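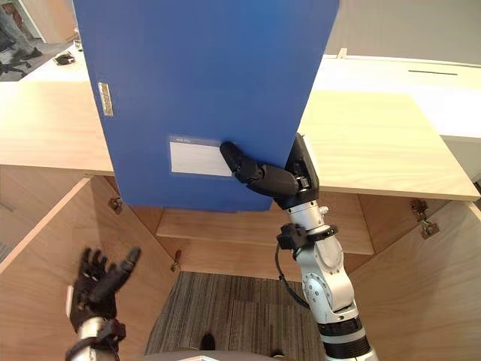
## 2. Méthode de classement

Le fonds Mitura réunit 2612 pièces comptables sur papier. L'inventaire initial, dressé en juin par Socorro Tamayo, ne distinguait pas les factures des bons de livraison. Nous avons retenu un plan à deux niveaux : exercice, puis nature de la pièce.
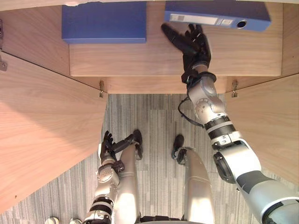
Un échantillon de 60 pièces a été coté deux fois, par deux étudiants différents. Les cotes divergent dans 14 cas, presque tous des avoirs.

### 2.1 Limites

Les pièces sans date (32) sont classées en fin de série. Le délai de conservation des avoirs reste à préciser avec l'entreprise.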